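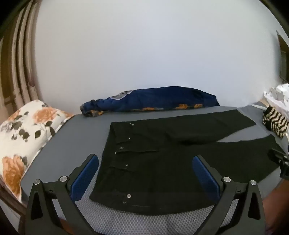

What happens to the people who fold clothes for a living when a machine learns to fold them too?

At Godico, a wash-and-fold laundry in Drultitton, they still come to work, they fold less than they used to, and a good part of the day goes into showing the machine how it's done and fixing what it gets wrong.

I spent two days at Godico in the fall, and I'll admit I went for the machine. I have been reading about robots and laundry for years. I have watched the clips of two metal arms taking an age over a washcloth, and I wanted to stand next to one that had a real job, with real orders stacked up behind it and customers coming at five. I got that. What I didn't expect was to spend most of my time at the tables, talking about pants.

"Pants are the whole story," Mei Ostrowski told me within a minute of my coming through the door. She runs the finishing room, the long bright space behind the dryers where clean clothes get sorted, folded, stacked and bagged. She has folded other people's clothes for most of her adult life, and she has opinions about waistbands that I could listen to all afternoon (and did).

A towel, she explained, is four corners and a flat middle. A T-shirt is harder, but it wants to lie down. Pants have a heavy end and a light end. They have pockets that flop, and flies that pucker, and metal buttons that slide across the table and drag the cloth with them. Pick a pair up in the wrong place and the legs twist around each other. Black ones are worst, because the folds disappear into the color and a camera has trouble telling one leg from two.

"I do it by feel," she said. "So then somebody asks you, okay, what do you feel? And you have to think about it for the first time in your life."

Somo, the folding system on the floor at Godico, comes from a small engineering firm called Angelovski. It has two arms over a table, cameras looking down from above, and fingers that close from either side with a soft pad on each inner face. It learns from people. A worker takes a hand-held gripper with a camera on it, does the job with that in place of bare fingers, and the recording becomes a lesson. Then another, with a different pair of pants, in a different heap, in different light. Beds, tables, couches, wherever clothes land in ordinary life, are all fair game for a lesson. A machine that has only seen tidy piles on one clean table gets lost very quickly when a duvet cover is bunched up behind the thing it wants.

I tried the gripper myself and was terrible at it! You lose your fingertips. You can pinch, lift, drag and let go, and with those you have to do everything. My first pair of jeans came out looking like a sandwich someone had sat on. Mei took the handle from me, came in low at the waistband, closed, lifted an inch, walked the cloth over and set it down flat. It took her a few seconds and there was nothing fancy in it at all, and I understood why the engineers want her and not me.

The lessons began in October, before Somo itself was bolted down. The first set was 100 demonstrations of nothing but straight-leg trousers, and 63 of them were good enough to keep. The rest had a hand in the way, or a leg dropped halfway, or a fold Mei wouldn't have put her name to. She did the sorting herself, sitting in the break room with a laptop and a cup of soup. By the time of my visit the library had grown to 536 kept recordings, covering trousers, shirts, hoodies and a category marked "knits, awful."

What does that add up to on the floor? Somo takes towels, pillowcases and T-shirts almost entirely on its own. It takes trousers in the mornings, when someone is free to stand nearby, and it is getting better at them. It does not touch fitted sheets, baby clothes or anything with beads. When it is unsure it lays the garment on a side tray and moves on, and a person picks it up. I loved the side tray. On my first morning there was a striped cardigan on it with one sleeve stretched straight out, as if it were asking to be excused.

Heriberto Cisneros has the job of answering the side tray. He started at Godico on the dryers, moved to folding, and now splits his shift between the machine and the lesson table. His new title is floor trainer, and it came with a raise, which he asked for and got before he agreed to any of it. He advises anyone in the same spot to do it in that order.

He was suspicious at the start. He had seen a sorting line go into a warehouse where his cousin worked, and the people who were supposed to be retrained were mostly just gone by spring. So he asked for promises in writing. Godico's owners agreed that no folding job would be cut while the system was being brought in, and that hours spent recording lessons would be paid at the trainer rate for anyone who did them, including part-timers. Both points are on a sheet taped inside the door of the supply closet. The second one matters more to him.

"It's our hands in there," he said, nodding at the machine. "You can see it. That little shake before it lets go? That's me. I do that."

I watched for it, and he does do that. He gives the cloth a tiny snap to settle it before he opens his grip. Somo does a slower, slightly formal version of the same snap. Mei doesn't shake at all, and on shirts, where most of the lessons are hers, neither does the machine. I found this wonderful and could have stood there until closing.

The bodies in the room feel the difference too. Folding is standing work with the arms held out in front, hour after hour, and everyone on the crew over forty had a shoulder or a wrist to tell me about. Towels were the worst for it, heavy and endless, and towels were the first thing to go to the machine. Mei used to tape her right wrist before each shift. She still keeps the roll in her apron and hasn't bought a new one.

There are losses, and the crew will tell you about those as well. The folding table used to be where people talked. With the towel work gone, there are fewer hours when four of them stand across from each other doing something their hands know so well that their mouths are free. Recording lessons takes attention, and you can't chat through it. Mei has pushed for a shared half hour at the end of the day, everybody on bagging, radio on, and so far she has kept it.

There is the question of pace, too. Somo is slower than a good folder on nearly everything, and that is fine as long as management remembers it. In one busy week someone upstairs planned the schedule as though the machine could match a person on trousers. The orders went out late and the crew stayed to finish them by hand. Heriberto now sits in when the week is planned, and he brings the side-tray log with him.

The next batch of lessons is already being argued over. Angelovski's people would like another 100 recordings of pants, this time starting from messier positions, with legs splayed and other laundry crowding in. Mei would like to get to fitted sheets, which the engineers keep politely moving down the list. She has been practicing with the gripper on her own time, on her own bed, and she thinks she has found a way to hold the first corner while she goes looking for the second.

She showed me, with a queen-size in pale yellow. The first corner held. The second one got away from her, and she said a word I won't print, shook out the sheet and started again.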